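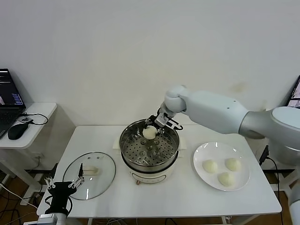

The arm and a steamed bun, Hirovier open day

Can I bring the kids?
Please do! Little ones are very welcome at our Buckley open day in June, as long as a grown-up stays with them - we do ask everyone to keep behind the tape while the arms are moving.

How long is the bun demonstration?
It runs 30 minutes, with plenty of time afterward to chat with Deepika Thomas, who loves a good question (and so do the rest of us).
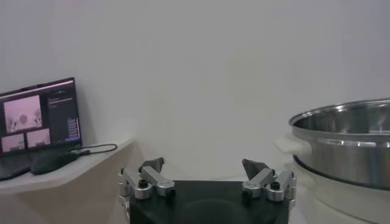

Do I need to book?
Yes, please, the room holds 70 and it does fill up. Just write to Huw Trevor at the front desk and he'll save you a spot.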